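Why do clothes go on hangers?
April 2020
By Annatjie Nkuna

Have you ever pulled a favourite top out of a heap and found it covered in creases? I have, lots of times! When cloth is squashed into a pile, every little fold gets pressed by whatever is sitting on it.

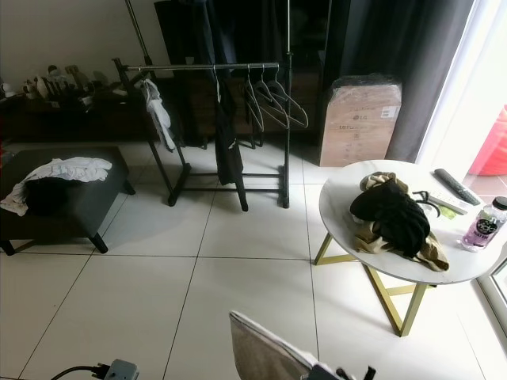 A hanger works a bit like a pair of shoulders. It holds the top of the garment up, and then gravity (the pull that brings a dropped ball back down) tugs gently on the rest so it hangs straighter. Long things need a high rail, or the bottoms trail on the floor and get dusty.

Hangers come in all sorts. Some are just bent wire, some are chunky, and some have a bar for trousers. 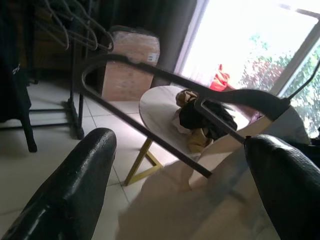 My own rail at home holds 38 hangers and I still run out, mostly in June when the summer things come out. Knitted jumpers are the tricky ones, by the way. Knitting is made of loops, and loops stretch, so I fold a really heavy jumper over the bar or pop it in a drawer.
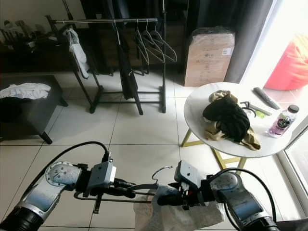
A light grey knit and a wire hanger, with the clothes rack behind.

Try it with two old T-shirts. Scrunch one up, hang the other, and look at them both after 60 minutes.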